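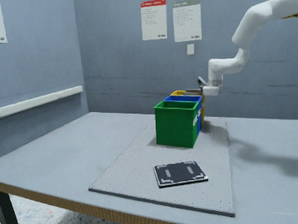 Robot arm over the table, yellow bin below the gripper.

I worked a corner for the first time in April, at the spring club show in Budthorpe, and I want to write it down before I forget how it went. I had boxed on small shows like this when I was younger, and I had watched plenty of them from the seats. Working one from outside the ropes was a different job and I was not very good at it.

The card had 17 bouts. Our gym, Bester, had entries in three of them, and I was second in the corner for all three. Diệp Giáp was chief second. In practice that meant he did the talking and I handled the stool, the bucket and the water. The other clubs had brought bigger groups. Dương had a full row of seats on the far side and they were loud from the first bell.

Weigh-in was in the morning. One of our three came in over and had to go skip in the parking lot in a sweatshirt. He made it on the second try. I don't like that part of the sport and I like it less now that I have to stand there holding the towel. He had been told two weeks out what he needed to weigh. Next time I'm going to check the scale with him myself every couple of days.

Then there was the waiting. We were bouts four, eleven and twelve, so there was a long gap and then no gap at all. Warming up for bout four was easy. We had space, somebody held pads, and he walked out with a light sweat going. He lost on points but he boxed well. He jabbed the whole first round and then stopped jabbing in the second, and I could see it from the corner and couldn't do anything about it, as you aren't allowed to coach from there during the round the way you'd like to.

The back-to-back bouts were where I got in trouble. You have a minute between rounds and it goes very fast. The stool goes in, the mouthpiece comes out and gets rinsed, water goes in, a wet towel goes on the neck, and the whole time the chief second is trying to get one sentence across. In bout eleven I put the stool in at a bad angle and she nearly sat on the edge of it. I also spilled water on the canvas and the referee had me wipe it up, which used up the rest of the minute. She won anyway, on a split.

For bout twelve I had no time to refill anything. I ran back with a half-empty bottle and a towel that had been on the floor. The headguard was a Cesar, an old one from the gym shelf, and the chin strap kept working loose. The referee stopped the bout twice to have me fix it. The second time I could tell he was annoyed. I should have taped it before we left the dressing room. I had tape in my pocket.

He lost that one and took it hard. I didn't know what to say to him so I cut his wraps off and got him a sandwich.

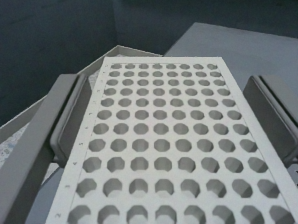
Diệp Giáp told me on the drive home that the corner had been fine by the third bout and that I was trying to do everything at once. He said to put the stool in first, then stop and look at the boxer, and only then reach for the water. If they're breathing hard, wait before giving it to them. If they're looking past you at the crowd, get them to look at you. He also said I had been talking at the same time he was, and I hadn't noticed that I was doing it.

So I've been practicing. It feels silly, but we now run the minute for real in sparring. The timer goes, I come through the ropes with the stool, and whoever is sparring has to sit down even if they don't want to. We did it on nights when there was no show coming up, and after a few weeks I stopped spilling. I can do the mouthpiece and the water in under 30 seconds now and be back out on the apron while he finishes talking.

I also made a bag that stays packed. Two bottles, both full. Three towels, one per boxer. Scissors, tape, gauze, a spare mouthpiece, a spare pair of laces. The bucket goes in the car the night before. I bought a folding stool of our own too, as the one in Budthorpe had a leg that stuck.

The old headguard has been thrown out. A new one costs close to what a month's dues bring in from a couple of members, but I'd rather pay for it than have another bout stopped for a strap.

We have two entered for the next show, and maybe a third if his medical comes through. The girl who won in April wants to move up a weight and I think she should. She was never comfortable making the lower one. Her jab is long enough that she won't give much away, and she can eat breakfast.

I'll post the results when we're back.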